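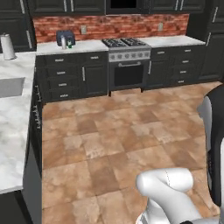
Print this page | E-mail this page

Speaker notes: House rules for kitchen robots
Posted Friday, August 23, 2019, by the Disenska workshop team

Good morning, and thank you all for coming out so early (I know the coffee line was long, and I was in it with you). Wait for people to sit before starting.

I want to talk this morning about good practice, the everyday kind that you write down before you let an arm anywhere near a kitchen, even a simulated one. At Lirkau we began in June with a rule book of 71 rules. It was a lovely document and I was very fond of it, and I don't believe anyone read past the second page! We now work from 4, and I'll go through them slowly.

Rule one. Write down where the arm may go before you write down what it should do. The counter, yes. The range, only if the task calls for it.

Rule two. Slow down near anything you mean to pick up. Our limit is 60 millimeters per second inside the last 200 millimeters, and yes, people grumble about it. (Pause here, somebody always has a question about speed. Say we'll come back to it.)

Next slide.
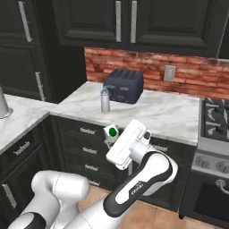 Gripper holding a small green-and-white carton in front of the counter, simulated kitchen.

Rule three. Agree on what counts as a good grip, in writing, with the people who will be grading it. The Tuneo folks and the Shakya folks once spent a whole afternoon on whether a carton held near one edge should pass, and both sides had a point. Our sheet now asks for the grip position on every run, pass or fail, and I'd be so pleased if you'd borrow that idea.

Rule four. Keep the failed runs, and store them right beside the good ones with the same labels.

Handouts are by the door. If we're short on time, skip the speed question and take it in the hallway.

Print this page | E-mail this page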